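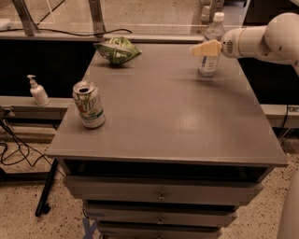 ロボットハンド比較試験の結果と「つかみ比べ公開日」開催のお知らせ

報道関係者各位
2019年3月13日
株式会社ヴォーリー（Vorley）

株式会社ヴォーリーは、ゾンブリッジ試験室（Zonbridge）で1月から続けてまいりました、ロボットハンド2機種の比較試験の結果がまとまりましたので、ここにお知らせいたします。寒い時期から長くお付き合いくださった皆さま、本当にありがとうございました。

比べたのは、くさび形の2本指をもつ「パリー（Parry）」と、指先のやわらかさを重視した「ジョデッティ（Jodetti）」です。どちらも、引き出し付きキャビネットの天板に置いた身近な品物をつかみ、持ち上げ、元の場所へ戻すという同じ課題に取り組みました。使った品物は、くしゃりとつぶれた緑と白のスナック菓子の袋、7UPの缶、白いキャップの付いた透明な飲料水のボトルなど、どこのご家庭の台所にもありそうなものばかりです。きれいな積み木や金属の試験片ならお手本どおりにつかめるハンドでも、こうした日用品が相手になると急に機嫌が悪くなることがあり、私どもはそこをぜひ見てみたいと思っておりました。

試験は1機種につき1000回、合わせて2000回行いました。一度目の動作でつかんで戻せたのは、パリーとジョデッティの合計で1248回です。やり直しを一度だけ認めた場合には、これに248回が加わりました。最も手こずったのはやはり菓子袋で、置くたびに折れ方が変わり、指を入れる向きがなかなか決まりません。ボトルではパリーが安定しており、首に近い細いところを横から狙う動きがよく合っていたようです。一方、袋についてはジョデッティに分があり、指先が袋の形になじむぶん、滑り落ちる回数が少なく済みました。缶は両機種にほとんど差がなく、担当者一同、少々拍子抜けしたほどです。

試験責任者のバーウィン・ゲープは次のように述べています。「どちらが優れているかと聞かれると、いつも返事に困ってしまいます。朝はパリーがいいと思い、夕方に袋の試験をしているとジョデッティがかわいく見えてくるのです。お使いになる方が何をつかみたいのか、まずはそのお話をゆっくり伺いたいですね」

制御を担当したアーウェル・スカームは「ハンドを交換しても、腕の動かし方はできるだけ変えずに比べました。そのためジョデッティには少し窮屈な思いをさせたかもしれません。次は手首の角度をハンドごとに調整して、もう一度ボトルから始めるつもりです」と話しています。

失敗の様子も含めた試験記録は、全156ページの報告書にまとめました。ご希望の方には無料でお送りいたします。また、ゾンブリッジ試験室では両機種の動作をご覧いただける「つかみ比べ公開日」を予定しております。つかませてみたい品物がございましたら、どうぞご遠慮なくお持ちください。割れ物と生ものはご容赦いただいておりますが、それ以外でしたら、へんてこな形のものほど大歓迎です。日程は、お申し込みの方へ個別にご案内いたします。

本件に関するお問い合わせ
株式会社ヴォーリー　広報窓口
報告書の請求、取材および見学のお申し込みも同じ窓口で承ります。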